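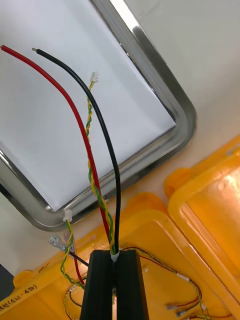 **Minutes - Wire Handling Cell, Fault Review**
May 2021

Present: Anouk Van Loon (chair), Geert Van den Broek, Karlijn Claeys
Apologies: Bram Bakker

**1. Fault 1423**
Mr. Van den Broek reported that the gripper failed to release a harness on the Larex order. The controller logged the fingers as open while they remained closed, and the arm began its return move under load. The operator used the emergency stop. No injury was reported.

**2. Findings**
Ms. Claeys stated that the finger position sensor had drifted after 1012 cycles - well short of the 1000 further cycles allowed before its next check. The cell remains locked out.

**3. Actions**
- Replace sensor and test release with scrap harnesses (Van den Broek).
- Ask Wouters for the revised release routine (Claeys).
- Inspect all leads handled that shift for pulled terminals (Bakker).

Restart requires the chair's signature. Next review: July.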